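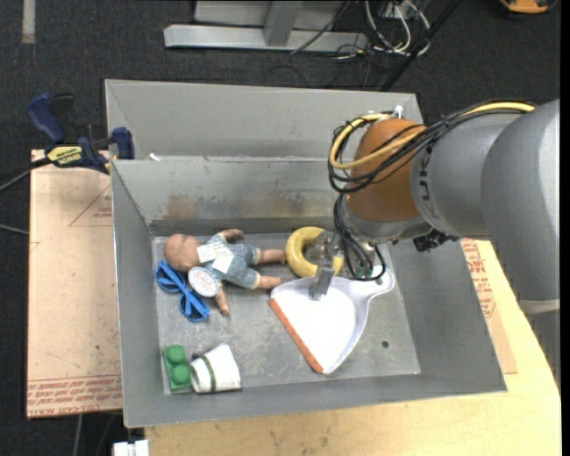 Dorit Hallam

The letter from Brunner said unit 752 had been opened for nonpayment and that I had until the end of July to come and look at what was left. It said a lot of things in small print after that. I put it under the fruit bowl and read it again after supper, and then I called my sister.

"I thought you were paying it," she said.

"I thought you were."

We were both quiet for a while. Our mother had been dead for four years, and for most of that time each of us had believed the other was a better daughter.

The warehouse was in Bikodura, past the feed store, where the road turns to gravel. My sister drove. She had brought a tape measure and two rolls of trash bags and a cooler with sandwiches, as if we were going to be there all day. The man at the counter had the page ready. He turned it around so we could read it and put his finger on a line.

"Furniture went at the first sale," he said. "Linens and kitchen went at the second. What you've got is toys and loose goods."

"How much of it?" my sister asked.

"One bin."

She looked at the trash bags under her arm.

Our mother had kept other people's children in our house on Judau Street for as long as I can remember. There were never fewer than four of them. They came before it was light and ate our cereal, and they slept on mats in the dining room with the curtains pinned shut. When I came home from school there was always somebody's child in my chair. When she got too old for it she packed up the whole business and rented the unit, in case one of us wanted to take it on. Neither of us did, and we never told her so.

The man walked us down a long aisle to the back. The bin was gray metal, a large one, with sloping sides, and the bottom was scratched all over. There was so much room in it and so little to see. My sister leaned over and looked into the corners.

"There were boxes and boxes," she said. "There was a play stove."

"Somebody bought the stove," the man said. "I remember the stove."

He left us his clipboard so we could check off what we wanted, and he went back up front.

The doll was on its back with one arm out to each side. It was bald and had on a blue-gray romper with light cuffs, and two paper tags had been laid on its chest, one across the other. The printing on them was too faint for me without my glasses. A round label lay next to it, white, with a pale blue border and red curly writing.

"That's mine," my sister said.

"It was the daycare's."

"It was mine first. She took it for the daycare when I was eight. She said I was done with it." She didn't pick it up. She stood there with her hand on the rim. "I wasn't done with it."

I had never heard about this. I would have been eleven that year, and what I remember of being eleven is wanting a lock on my door.

By the doll's head was the blue plastic thing with the two loops, like a pair of scissors. I said those were the ones that wouldn't cut anything, and my sister said they would cut play dough if you held it tight. She was right about that. One of the boys, the one whose father drove for the Rornum line, used to cut it into strips and line them up on the windowsill, and they would dry there and crack, and my mother would not let anyone throw them out until he had gone home.

The green block was over by the side. There had been 200 of those in a lard bucket, or that was what it said on the lid in my mother's writing. I don't know that anyone ever checked. I asked my sister if she thought the rest of them had been sold.

"They're under a couch someplace," she said. "They're under whoever bought the couch."

The cup had tipped over next to it. It was a white one with a dark green stripe around it, and I wanted it as soon as I saw it. I don't have a good reason. We had a shelf of cups, every one of them different, and each child had to remember which was theirs. I couldn't have told you who had the green stripe. It might have been nobody's. It might have been the spare, for the days when a mother showed up at the door with a second child by the hand and asked if it would be too much trouble. It was always too much trouble and my mother always said come in.

"Do you want the ring?" my sister asked.

It was yellow and thick, against the back. I said no. She said she would take it for her grandson, then, and made a check mark on the clipboard.

"And the dustpan?"

We both looked at the dustpan, white with an orange-red strip along the edge. I had swept up more dry cereal in that house than most people eat. It was my job after school and hers was the mats. I used to do it slowly so that I would still be doing it when the mats were finished, and nobody could ask me to help fold.

"You knew I was doing that," I said.

"Doing what?"

"Never mind. Put it down. I'll take the dustpan."

She checked it off.

At the counter the man added it up. The rent owed on the unit was $3,943, and he said that most of that had been covered by the two sales, and that he wasn't going to chase anybody for the rest over a doll. He charged us 6 dollars for handling. My sister paid it. I had my purse open, but she was quicker, and I let her have it. He stamped the page July 28, 2021, and tore off the yellow copy.

"Which one of you is the account holder?" he asked.

"Our mother," I said.

"I need one of you to sign for her."

My sister pushed the pen over to me. I signed under my mother's name, and then my sister took the pen back and signed too, although there was only the one line. He didn't say anything about it.

We ate the sandwiches in the car with the windows down. She had made egg, with the crusts left on - our mother cut them off for the daycare and left them on for us. The doll was on the back seat in a trash bag with its head out. After a mile or so on the gravel my sister pulled over, got out, opened the back door, and put the seat belt on it.

"It was rolling," she said when she got back in.

I held the cup in my lap until we got to the highway.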